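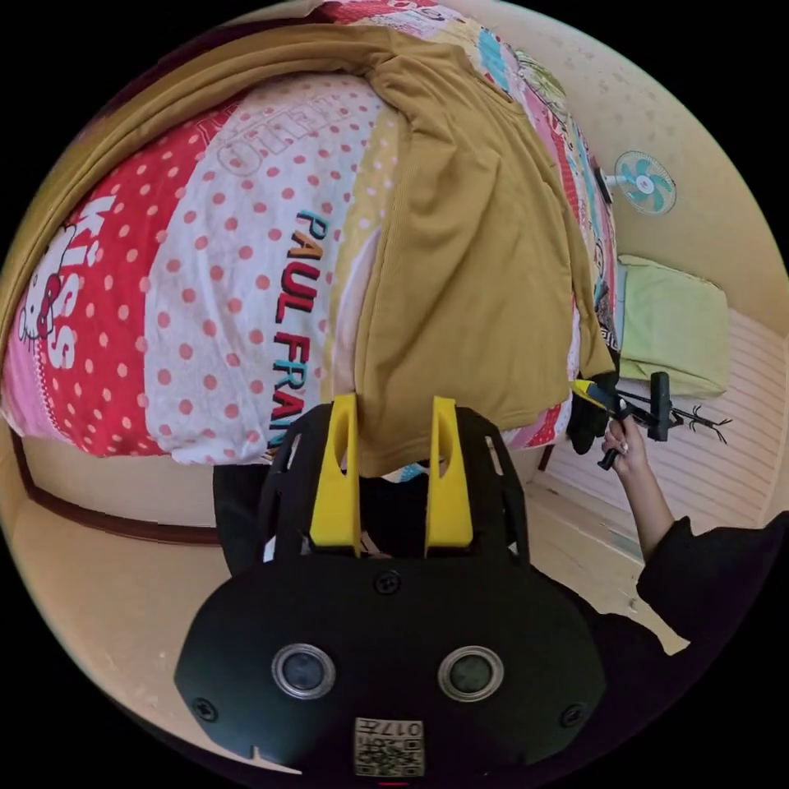 What happens to old bedding and clothes left at the curb in Trunside?

Until this month, most of it went to the landfill with the household trash. Under the new pickup, bagged clothing and bedding is collected separately and taken to a sorting hall on Cindlow Road, where it is split into items to be worn or used again and items to be cut up for rags and stuffing.

Trunside starts separate pickup for clothes and bedding

12/01/2026

Trunside has begun collecting used clothes, sheets and quilts from the curb on a separate route, after a December trial in the streets north of the rail line. The service covers the whole town and is free to households. Apartment buildings with shared dumpsters will get a locked bin in the trash enclosure instead.

The work is being done by Damasceno, the hauler that already handles yard waste for the town. One truck runs the route every second week. Bags need to be out by 7 a.m., on the same side of the street as the recycling cart but not on top of it.

Marlene Brandão, who manages the town's solid waste office, said the trial brought in more bedding than the office had planned for. Residents in the test area filled 459 bags. Of those, 149 held mostly sheets, blankets and quilts, which take up more room on the truck than clothing and have to be sorted on a larger table.

"We had set it up for coats and shirts," Brandão said. "People cleaned out the linen closet first. Kids' bedding especially, because the kids grow up and want something plain, and the old set is still in good shape."

The trial was open to every household north of the line, and 286 of them put out at least one bag. The office had mailed a card to each address in the last week of November and did no other advertising.

What can go in the bag

Clean, dry clothing of any size is accepted, including items with missing buttons, worn elbows or stuck zippers. So are sheets, pillowcases, blankets, quilts, duvet covers, towels, curtains and table linen. Paired shoes can go in if the laces are tied together.

Pillows, foam mattress toppers, carpet and electric blankets are not accepted. Neither is anything wet, moldy or stained with paint or oil. Kátia Dantas, the sorting supervisor at the Cindlow Road hall, said a single damp item can spoil a whole bag within a few days, and that several bags from the trial were thrown out for that reason.

Dantas also asked residents to leave sweaters and other knitwear folded and to keep them away from anything with hooks or open zippers. Snagged knits usually end up in the rag pile. Duvet covers should be taken off the duvet and buttoned or snapped shut so that smaller pieces do not get lost inside them.

Bright colors and children's prints are fine. The hall sends those to family shelters and to two secondhand stores in the county, and Dantas said they move faster than plain white sets.
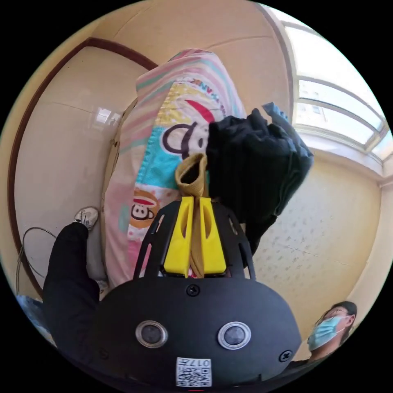
Bags and pickup days

Each household will receive a roll of green bags by mail. Extra rolls can be picked up at the town hall front desk and at the library during normal hours. Ordinary trash bags will not be collected on this route, even if they are labeled, as the crew has no way to tell what is inside without opening them.

There is a limit of 2 bags per pickup. A large quilt that will not fit in a bag can be folded, tied with string and set beside the bags, as long as the weather is dry. If rain or snow is in the forecast, residents should hold it for the next round.

Pickup weeks are marked on the 2026 waste calendar, which was mailed in December with the water bill. Residents who threw the calendar out can get another from the front desk. Missed bags should be reported by noon the next day.

Jeferson Caldeira, route manager for Damasceno, said the first full week went close to schedule except on the hill streets, where the truck was held up by ice and finished after dark. Those streets may be moved to a later start until March.

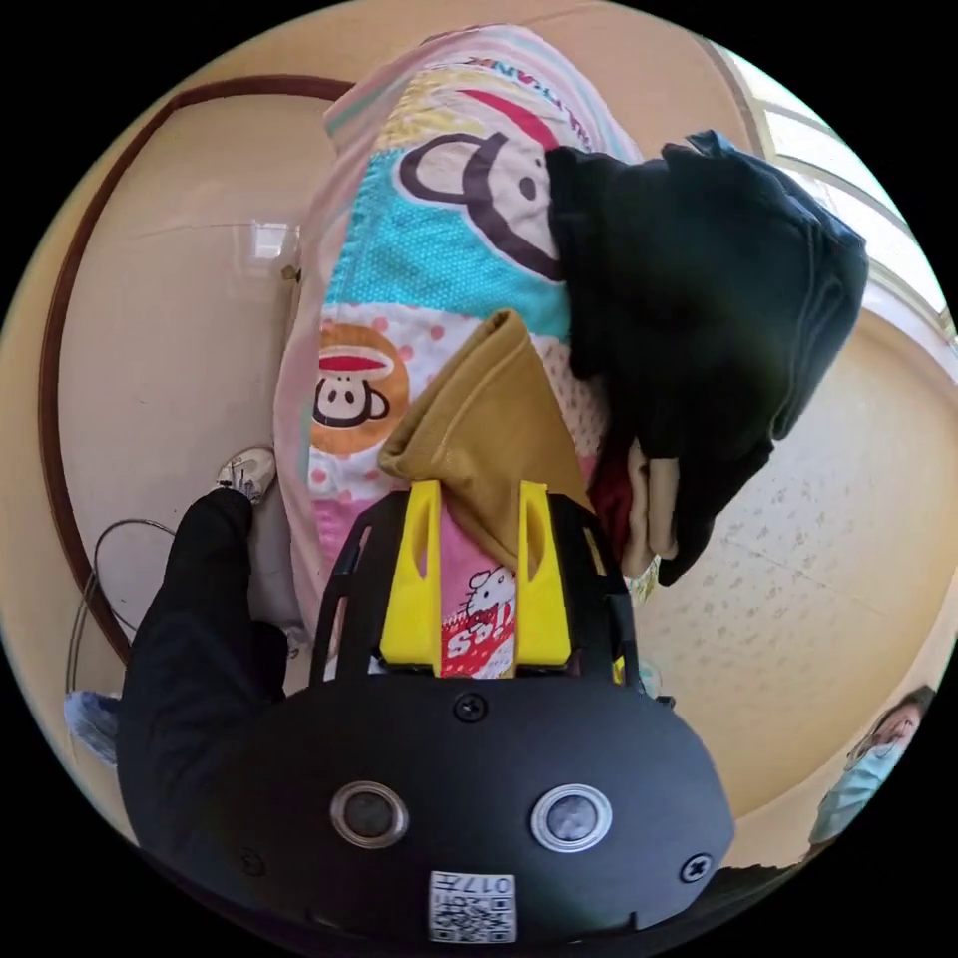 Mustard-yellow garment with a pink quilt in a monkey print.

Where the money comes from

The town is paying for the first year out of its landfill budget. The office expects to save part of the cost in dumping fees, though Brandão said it was too early to give a number. Rag-grade material is sold to Prilta, a firm that shreds it for furniture padding, and the income goes toward running the hall.

Some residents have asked whether the service will hurt local thrift shops. Nayara Seixas, who runs a children's resale shop on Mill Street, said she had seen no drop in drop-offs during the trial. She said her shop turns away most bedding for lack of shelf space and now hands out the town's card instead.

The town council will review the service in June. Residents with questions about what is accepted can call the solid waste office on weekdays between 8 a.m. and 4 p.m. The next pickup for streets south of the rail line is next week, and the north side follows a week later.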